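Laundry tips from the folding robot work

Kyrylo Vakulenko spent part of last winter on a sorting study at Vunholm, where a two-finger gripper had to take clothes out of a mixed heap one piece at a time. The write-up is dry reading, but several of the results carry over to anyone with a full basket and a counter to fold on.

Pull from the top, and pull at a doubled edge. The study compared grasps on flat fabric with grasps on collars, cuffs and waistbands. Over 400 picks, a grasp on flat fabric brought up a second garment 33 percent of the time. A grasp on a stitched edge did so 13 percent of the time. Stitched parts stand up from the pile and hold their shape, so the fingers close on one piece.

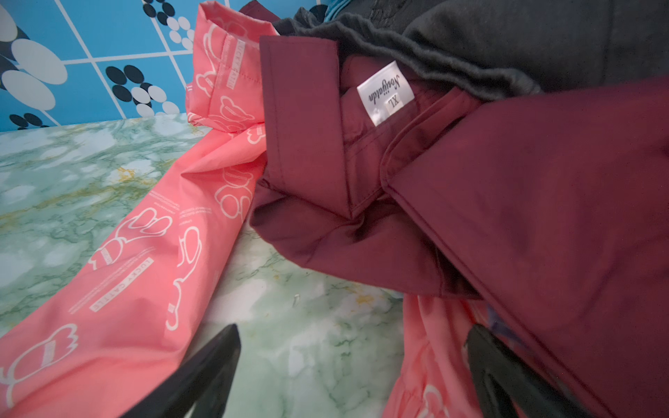

Heaps with slippery jackets in them took longest. Smooth fabric slides under whatever is lying on it, and a sleeve can end up on the far side of the pile. Take the heavier pieces off first and leave the jacket until its collar is free. Lift it straight up. Dragging it sideways brings the rest along.

Keep the heap low. When the team spread the same clothes out before starting, the average time for a load fell to 67 seconds. At home, one sweep of the forearm across the pile is enough.

Check the surface before you put clothes on it. Pins and staples catch in knits and scratch a countertop. Wipe the counter too, and let it dry.

Find the size label before you fold. The software used labels to tell the inside of a garment from the outside, and it works just as well by hand: label toward you, collar at the top, sleeves back.

Fleece goes in its own stack. It sheds lint on dark woven fabric, and its rolled hems need to be pulled flat before the first fold.

Socks were left out of the study. I still do mine last, on the bed.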